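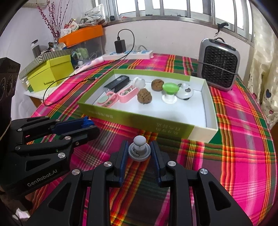

According to one reader of the last edition, the whole section could be cut to a single line: put the small stuff in a box and write on the lid. We have some sympathy. If you own fewer than 300 small items, do that and skip to Section 5.

4. Setting up the small-items list

The Botard home inventory program treats a button, a spare key and a sofa as equals. Each one gets a record, a location and a photo slot. The sales page calls this "complete peace of mind." Our test household in Sevier ended up with 2,443 records and still couldn't find the radiator key. The steps below keep the list to a size you might go on using.

4.1 Before you start

1. Clear a table and bring over one drawer's worth of things. Leave the rest of the house alone.
2. Set out an open box for whatever you mean to keep together.
3. Throw out dead batteries at the proper drop-off point. Do not list them.

Note: The program suggests starting with the garage. We don't.

4.2 Creating a container

1. Open Places, then Add Container.
2. Type a short name you would say out loud, such as "hall drawer." The suggested names (HD-01-A and so on) look tidy and mean nothing by March.
3. Set Depth to 2. This allows a box inside a drawer and stops there. Deeper settings are offered, and we have yet to see one that helped.
4. Press Save. If the name turns gray, it has not been saved. Press Save again.

4.3 Adding items

1. Choose Add Group, not Add Item. Thread, yarn, hooks and knobs can each be one group.
2. Leave Quantity blank. You will never update it.
3. Fill in Value only for things your insurer would ask about. The Guess Value button gave us more than one price for the same lamp, so we would not send its figures to anyone.
4. Write the container's name on the box itself, in marker.

Caution: Merge Groups cannot be undone. The confirmation window says it can. Export your list first.

4.4 Labels

Ultard labels print cleanly but lift at the corners on cardboard. Akl labels stay put and take the surface with them when you peel them off. Masking tape does the job for boxes you expect to reuse. The program reads none of these any better than you do, whatever the Smart Label screen claims, and the scan feature can be turned off under Settings, Input.

4.5 Checking the list

1. Pick 2 groups from the list and go find them.
2. If either is missing, correct the location by hand.
3. Ignore the Accuracy Score. It measures how many fields you filled in, and an entirely wrong list can score full marks.

Section last revised 13/10/2019. Menu names may differ in newer versions.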